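Home | Phones | Tablets | How-To | Forum

How to Free Up Space on an Older Android Phone

Last updated: March

If your phone keeps telling you that storage is almost full, take a breath and put the kettle on, because you can usually fix it in one sitting without losing anything you care about.

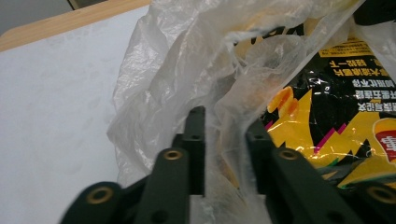 Start in Settings, then Storage, and let the bar finish loading (on my old Zorura it takes a good minute, so don't tap around while it thinks!). Write down the free space before you touch anything. Mine said 214 MB, and I had been blaming the poor battery for everything.

Next, open Apps and sort by size. Tap the biggest one, choose Storage, and press Clear cache. Please leave Clear data alone for now — that one signs you out and can wipe saved games. I did the top seven apps and got back 1103 MB, most of it from a map app I open maybe twice a year.

Then have a look in your Downloads folder. Mathis Brunet wrote in to say his was full of the same bus timetable, saved over and over, and mine was hardly better.

If you have a memory card, move your photos over with the Files app, check that a few of them open properly, and only then delete the originals. Restart the phone and look at Storage again. Some phones label these menus a little differently, so if you get lost, leave a note in the forum with your model and Android version.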